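Fladia brings the Honent spill cloth to office break rooms

29 January 2024

I've been cleaning up coffee for most of my working life, first behind a counter and now as the owner of Fladia, so you can imagine how happy I am to write this one. Starting today, our Honent spill cloth is on sale to offices, cafes and anybody else with a white table and a paper cup!

Same small mess in the first three, same dark cloth in all but the second, and a white paper cup in the first three:

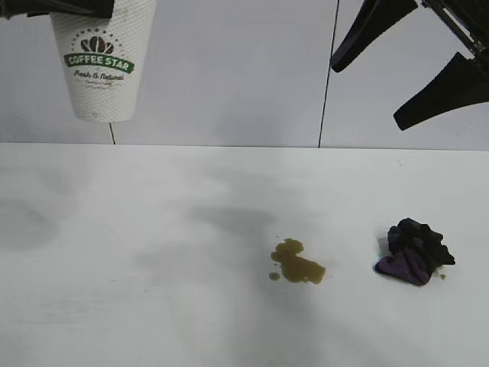
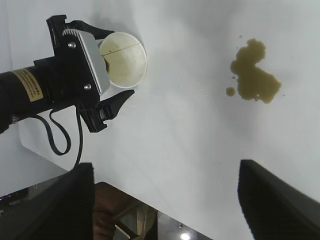
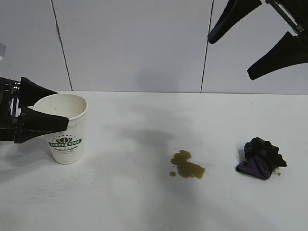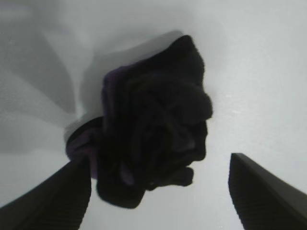 What's new

Honent is a soft, dark purple cloth (so dark that people keep telling me it's black, and I've given up arguing). I picked the color because coffee stains on a pale cloth make me sad, and I wanted something you could leave out by the machine without it looking tired after a week. It goes in the wash with your kitchen towels. No special soap, no special anything.

We sell it in packs of 6, and the first run is 500 packs. Of those, 388 are already spoken for by customers who signed up last August, and I want to thank every one of them for waiting through two changes of fabric and one very long argument over the hem.

How I use it

Pick up the cup first! I know, it sounds silly, but I've wiped happily around a cup and knocked the rest of it over more times than I'd like to put in a press release. Then drop the cloth right on the puddle, let it sit for a moment, and pull it in from the outside edge toward the middle. If there's a stray drop off to the side, get it with a clean corner at the end. Rinse in cold water, wring it out, hang it up.

Please don't use it with bleach. The purple won't forgive you.

Where to get it

The Dellano shop has Honent on the shelf from this morning, and Cuervo is taking orders from offices that want to buy by the box. A box holds 50 packs, so unless you have a really big break room (or really clumsy coworkers), the shop is probably the better bet.

We're also keeping a small stack of sample cloths at the Dellano counter. Take one back to work, spill something on purpose, and let me know how it went. I read all the notes that come in, even the grumpy ones, and the loop for hanging is there thanks to a grumpy one.

Press contact

For samples, prices or a chat about table stains, write to the Fladia press desk or ask at the Dellano counter.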